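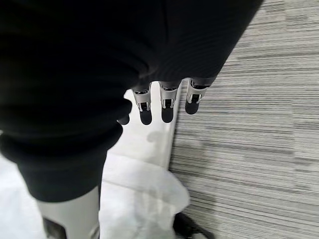

Dark fabric with a faint ribbed texture.

Washing and Care: Frequently Asked Questions

Applies to Cutora knitwear and sweats sold through Haltarum. Last revised 15/02/2022.

What temperature should I use for dark knits?
Cold or warm, up to 40 °C. Hot cycles speed up dye loss and can shrink cotton rib.

Do I need to turn garments inside out?
Yes, for all dark and printed items. Abrasion in the drum acts on the outer face and shows first at seams, cuffs and pocket edges.

How full should the machine be?
Fill the drum to no more than 70 percent. Overloading leaves detergent in the fabric, which dries as pale streaks.

The color came off on a white shirt. Is the garment faulty?
Not necessarily. Some surplus dye is normal in the first few washes. Wash separately until the rinse water is clear. If transfer continues after that, contact us with the batch number from the inside label.

Can I use fabric softener?
Not on items containing elastane or on any Koubek thermal layer. Softener coats the fiber and reduces both stretch recovery and moisture transport.

Can I tumble dry?
Check the label. Where tumble drying is allowed, use low heat and remove the garment while slightly damp. Lay it flat and pull the side seams straight by hand.

How do I deal with pilling?
Use a fabric comb or a battery shaver on a flat surface. Do not use a razor blade. Pilling is heaviest in blends of cotton and polyester and usually drops off once the short fibers have worked loose.

The hem has gone wavy. Can it be fixed?
Usually. Steam it from the inside with the iron held clear of the fabric, press flat with a dry cloth, and let it cool before moving it. Hanging a wet knit by the hem will bring the problem back.

How long do I have to report a defect?
15 days from delivery. Send the item unwashed if possible to the Drandthorpe returns desk, with the order number inside the parcel.

Related questions
Removing deodorant marks
Reading care symbols
Storing wool over summer
Replacing a drawstring
Returns and exchanges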